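Forum Straßenbau und Oberflächen
Unterforum: Gehwege, Fugen, Nebenflächen

Thema: Querfugen im Betongehweg, Abstand und wilde Risse

fugenschneider_7
Wir haben in Wornedport einen Gehweg in Ortbeton, Oberfläche ausgewaschen, Dicke laut Plan 15 cm, unbewehrt. Querfugen alle 4 m, Breite 3 m. In drei Feldern gibt es jetzt diagonale Risse, alle in der Nähe von Mastfundamenten. Der Planer (Büro Naranis) sagt, das sei Schwinden und damit Sache des Einbaus. Ich sehe das anders: Die Raumfugen um die Masten fehlen komplett. Wie handhabt ihr das?

o_yusuf
Raumfuge um jedes feste Einbauteil, ohne Ausnahme. Schachtrahmen, Mast, Hydrant. Dazu eine Querfuge auf die Achse des Einbauteils legen, sonst sucht sich der Riss seinen Weg über die einspringende Ecke. Wann wurde geschnitten?

fugenschneider_7
Betoniert im September, geschnitten am nächsten Morgen ab 7 Uhr. Schnitttiefe 4 cm. Nachbehandlung mit Folie.

G. Wyss
4 cm bei 15 cm Dicke liegt im üblichen Bereich. Der Schnittzeitpunkt kann trotzdem zu spät gewesen sein, je nach Nachttemperatur. Gibt es ein Protokoll? Ohne Temperaturverlauf ist die Diskussion Einbau gegen Planung müßig.
Zum Fugenbild selbst: Diagonale Fugen werden oft pauschal als Fehler abgetan. Bei schräg anlaufender Bebauung sind sie manchmal die sauberste Lösung, solange keine spitzen Winkel unter 60 Grad entstehen. Zum Vergleich ein Gehweg mit Quer- und Diagonalfuge, dazu Zeitungskästen am selben Ort.
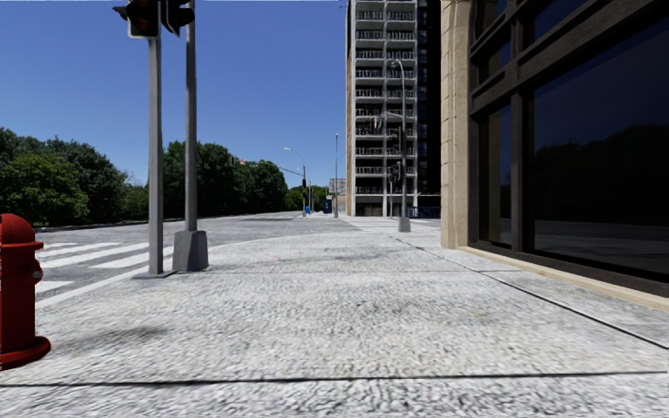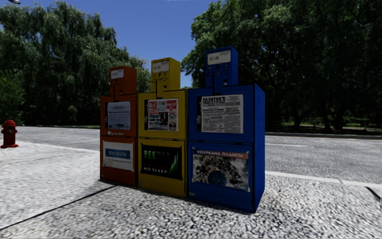
Eingestellt von: G. Wyss
Rang: Stammmitglied | Beiträge: 730

Beim ersten Bild geht es mir um die diagonale Fuge, die nahe am Mastfuß ansetzt und etwa parallel zum Gebäude läuft. So etwas würde ich jederzeit einer Fuge vorziehen, die einen halben Meter neben dem Mast liegt.

o_yusuf
Widerspruch. Eine Fuge, die nur in die Nähe des Mastes führt, ersetzt keine Raumfuge. Und der Winkel zur Querfuge erzeugt Zwickel, die bei Tausalz nach wenigen Wintern abplatzen. Das habe ich in Dulier auf 474 m Länge saniert. Danach wollte dort keiner mehr Diagonalfugen.

G. Wyss
Von Ersatz war keine Rede. Raumfuge am Mast und Diagonalfuge schließen sich nicht aus. Abplatzungen im Zwickel haben meist mit dem Luftporengehalt zu tun. Wurde der in Dulier geprüft?

o_yusuf
Am Frischbeton ja, Werte in Ordnung. Am Festbeton nein.

G. Wyss
Dann ist die Ursache offen.

stela_s
Einwurf von der Möblierungsseite: Kästen, Bänke und Poller bitte nie über einer Fuge verankern. Dübel im Randbereich einer Platte reißen aus — wir halten zur Fugenkante das Zehnfache des Dübeldurchmessers ein, mindestens aber 15 cm. In den Fugenplänen sind die Standorte fast nie eingetragen.

fugenschneider_7
Danke. Protokoll habe ich angefordert, Temperaturen liegen bei der Firma Tang. Zur Sanierung: Risse vergießen oder Felder tauschen? Rissbreite 0,4 mm, kein Höhenversatz.

o_yusuf
Bei 0,4 mm ohne Versatz nicht tauschen. Raumfugen an den Masten nachträglich herstellen, Risse aufweiten und vergießen, nach dem Winter neu messen.

G. Wyss
Beim Vergießen einverstanden. Vorher aber einen Bohrkern am Riss ziehen und prüfen, ob die Querfugen daneben überhaupt durchgerissen sind. Falls nicht, war der Schnitt zu spät und Naranis hat zumindest teilweise recht.

fugenschneider_7
Bohrkern ist beauftragt. Ergebnis stelle ich hier ein.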